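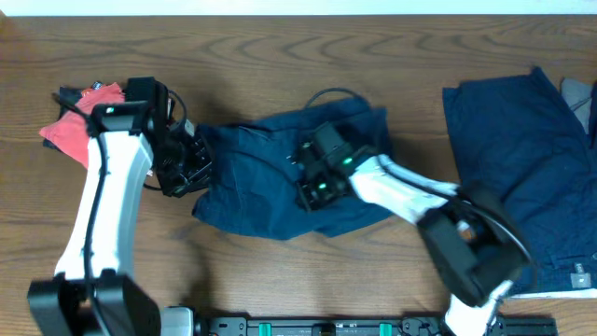

# Folding table is two arms now. How did it go at your shop?

**pressline_mo**

So this is where I'm at. I work the finishing side at a commercial laundry (uniforms, staff shirts, some rental stuff) and since October we've had a pair of arms on one of the folding tables. Management bought the setup through Trametti and we all got a 7 minute talk about it next to the time clock. Seven minutes! I've had longer talks about the microwave.

Nobody lost a job so far, I want to say that up front. But my day is really different. I used to fold and chat. Now I feed the table, watch, fix what comes out crooked, and write down every stop on a sheet. They want 200 pieces a shift off that table and whatever the arms don't make, we make up by hand before we leave.

Anybody else been through this? Does it settle down?

---

**dryer_bay_6**

We got ours last year, different vendor (Sikari). It settles down, kind of. The first couple months I hated it. My wrists don't hurt at night anymore though, and I've been folding for a long time, so I'm not going to pretend that's nothing.

The sheet went away at our place once they got tired of reading it.

---

**tumble_low**

> Nobody lost a job so far

Sorry but "so far" is doing a lot of work there. At my old plant nobody got let go either, people just left and the spots never got posted. Two on a table became one on a table and then one person walking between tables. If you're making up the count by hand, you're doing the old job plus a new one. Did they raise your pay?

---

**pressline_mo**

No raise. I asked. I was told it's "the same grade of work," which, okay, then why did I need training on the stop button and the restart and how to clear the table.

Dark stuff is what gets us, by the way. Navy on navy, black on top of that, all in a heap. I spend half the morning pulling pieces apart so there's some table showing between them. Flat shirts to one side, crumpled ones in the middle. That's my own system, it's not in the binder.

---

**Hem_and_Haul**

I'm going to be the unpopular one. I LIKE mine. I run the evening crew at a linen and workwear place, and we had such a hard time keeping anybody on folding that I was doing it myself after closing out the paperwork. The arms are slow, sure, slower than any of you, but they're still there at 9 pm and so is my supper.

I do agree about the pay. My two table people went up a grade, but only after I put the request in twice.

---

**tumble_low**

Good for you for asking twice, I mean that. Most leads wouldn't. But you're telling it from the lead's chair. What do the two table people say about it?

---

**Hem_and_Haul**

Fair. One likes it, the other one wants to go back to the press. She says it's lonely. You can't really talk to anyone while you're watching for a snag, and the tables got moved apart to make room for the guarding. I hadn't thought about that part until she brought it up.

---

**dryer_bay_6**

Oh the lonely thing is real. We used to have four people around one table with the radio going. I'd take that back in a second, wrists and all. Well, maybe not the wrists.

---

**pressline_mo**

YES. That's what I was trying to get at and couldn't say. I know way more about elbow joints and cables than I ever wanted to, and I haven't heard how anyone's kids are doing in weeks.

Small update while I'm here. Our stop log hit 421 lines and the supervisor finally sat down and read it with me. I got her to agree that sorting the darks counts as a task, with time set aside for it. The Perić plant across the river does it that way already and she didn't want to look worse than them, ha.

---

**tumble_low**

Get that in writing. Date it, both of you sign, keep a copy at home. I've seen "we agreed" turn into "I don't remember that" real fast.

---

**pressline_mo**

Already typed up, she signs tomorrow. Will ask about moving the tables closer while I've got her in the room.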